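Chapter 3
Telling the Arm Where to Go

When the after-school club at Lolcombe began its robot project one October, Natalia Nava gave her 16 pupils a job that sounded almost too easy – move a block from one spot to another. Most of them had pushed blocks across a table since they were toddlers, and they expected to be finished by teatime! What they had to learn, and what we shall take our time over in this chapter, is that an arm needs to be told how far along, how far across and how far down, and in what order.
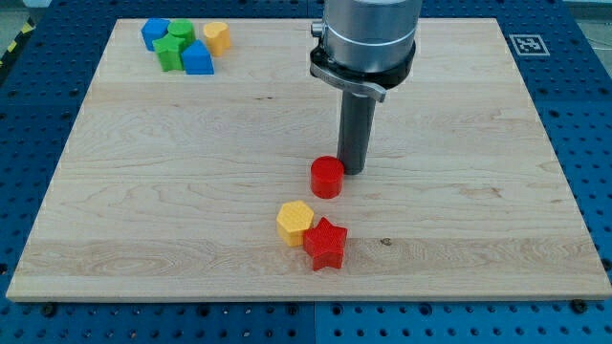

Natalia's pupils started with paper and pencil, and so will you. Draw a large square, mark one corner as your starting point, and keep a ruler close by.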